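5. Recording demonstrations: bottle and two containers

This section covers a full recording session for the bottle task, from laying out the table to closing the session folder. Read section 4 (arm start-up and emergency stop) first. You need one operator at the leader arms and one person at the recording station.
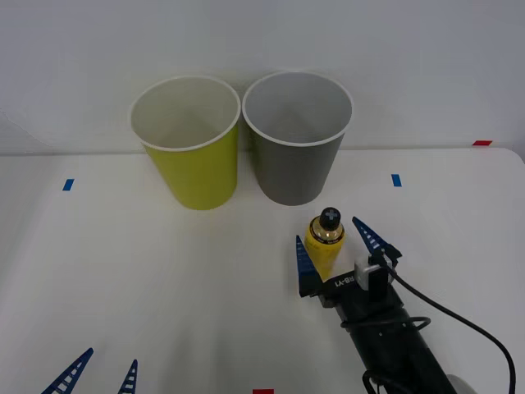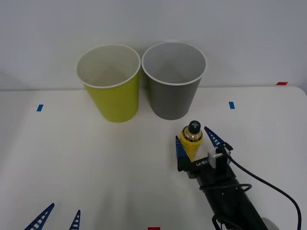

Table views with the bottle between the open fingers of the right gripper; wrist view next.
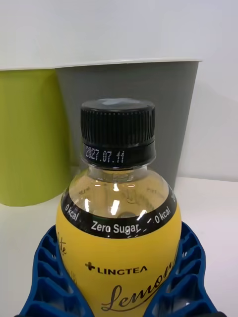 Page last changed: December, by Yatziri Lozano

5.1 What counts as one example

One example, called an episode in Nalevska, is a single attempt at the task from the start pose to the end pose. It is stored with the table view, the wrist views, the joint positions and the gripper openings, all on the same clock. A full set for one layout is 200 episodes. Sets smaller than 60 are kept for testing the pipeline and are not passed on for training.

The task text for this set is "pick up the bottle and put it in the gray container." The green container stays on the table in every episode. It is there so the model learns to choose by the instruction.

5.2 Setting the table

1. Clear everything off the table except the tape markers. Do not peel up or re-stick the markers. If one has lifted, tell Refugio Palacios before recording.

2. Place the green container and the gray container side by side near the back edge, green on the left as seen in the table view. The two blue markers should show on either side of the pair.

3. Stand the bottle upright in front of the gray container. Turn it so the label faces the wrist camera of the right gripper.

4. Open the table view on the recording station and switch on the overlay. Move the containers until they match the outline. Small errors are fine. An error as wide as a gripper finger is not.

5. Check that the cable at the right gripper hangs in a wide loop and does not cross in front of the containers.

Caution: Keep the bottle cap screwed on tight. Liquid on the table changes how the surface looks to the cameras and can get into the gripper housing.

5.3 Checking the cameras

1. Start the recorder and wait for every camera light in the status bar to turn green.

2. In the wrist view, close the gripper slowly on the bottle. Both blue fingers should stay visible and the label should be in focus. Large lettering such as the brand name must be readable.

3. Open the gripper and return both arms to the start pose.

4. Look at the clock offset under Station > Timing. If it is above 7 milliseconds, restart the recorder. Do not restart the arms.

Note: Exposure is locked on purpose. If the picture looks too bright or too dark, fix the room lights. Leave the camera settings alone.

5.4 Recording

1. Type your operator name and pick the task from the list. The task text must match the wording in 5.1 exactly, including the color.

2. Press the left pedal. Wait for the tone, then begin to move.

3. Bring the right gripper in with the fingers open, one on each side of the bottle. Stop for a moment before closing. Short pauses here are useful in the data, long ones get trimmed - anything over 2 seconds is cut by the cleanup script.

4. Close until both fingers touch the label. The fingers bend around the bottle, so you do not need full force.

5. Lift straight up, move over the gray container, lower and release.

6. Return to the start pose and press the left pedal again.

7. Mark the episode Good, Recovered or Bad. Use Recovered when you missed the first grasp and then completed the task. Do not throw these away. Patricio Huenchumán sorts them into their own set.

8. Put the bottle back by hand. Shift it a little each time, staying between the blue markers, so that no two starts are the same.

Caution: Never reach over the table while the pedal light is on. The arms follow the leader arms with no delay.

The left arm is not used in this task but is still recorded. Leave it in its start pose. The tips of its fingers should show at the lower left of the table view.

5.5 Changing operators

Change operators after nearly 60 episodes, or sooner if your hands are tired. Grasps get sloppy late in a long run and the model copies them. The new operator repeats 5.3 before starting.

5.6 Closing the session

1. Press Stop Session and wait for the file check to finish.

2. Play back the first and last episode. If the containers have drifted between the two, write it in the session note.

3. Copy the folder to the Mustitz drive. Do not rename it.

Questions about labels go to Consuelo Trujillo. Problems with the recorder go to Mogens Thoroddsen.

Next: 6. Reviewing and trimming episodes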